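2018-04-15
Skudedby sim, cabinet opening task, right arm

Picked up the handle slip problem again. Controller branch is the one with the new Cartesian impedance mode, planner is still Vlachou from last November, not touched. Physics step 2 ms. Left arm is in the scene but gets no commands in this task, it just holds its start pose with the gripper open.

First thing checked was the grasp frame. Raltico exports the handle pose with z along the bar, and the grasp generator assumes x along the bar. Somebody fixed this with a hard-coded rotation in the task file, and then the exporter was fixed too, so for the newer cabinets we were rotating twice. Took the rotation out of the task file and put a check in the loader that compares the long axis of the handle mesh with the axis in the pose. It throws if they disagree. Old cabinets need to be exported again before they will load.

With that out of the way I ran the batch from seed 534, wall, floor and cabinet colors randomized, camera tilt randomized as well. 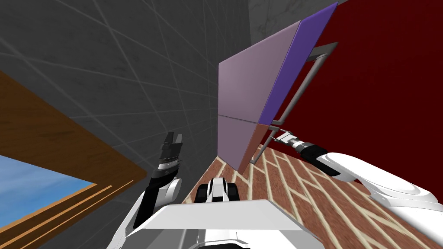
49 episodes, 18 failures. Went through the logs for the failures and they are mostly the same thing. The grasp closes fine, contact flags come up on both fingers, then the pull phase starts and the commanded wrist path drifts off the arc of the door. Lateral force climbs until the fingers slide along the bar. The hinge estimate is the problem. Woturetti fits the hinge axis from the first few wrist poses after contact, and at that point the door has barely moved, so the fit is mostly noise.

Tried three things:

Lower lateral stiffness during the first part of the pull. Helps. The wrist follows the door and the poses that go into the fit are better.

Waiting for more door travel before the first fit. Also helps, but the pull direction before the fit is just the panel normal, and if you wait too long on a narrow door you are already pushing sideways.

Using the panel edges from segmentation as a prior for the hinge. Doesn't work yet. With strong camera tilt the edge detector sometimes picks the seam across the panel front as the hinge side. Needs the gravity vector passed in, which the perception node has but does not publish.

Left the first two on and the third behind a flag, default off. Have not rerun the full batch with both on, only single seeds from the failure list.

To do: publish gravity from perception. Log the hinge fit residual per step. Rerun from the same seed so the numbers compare.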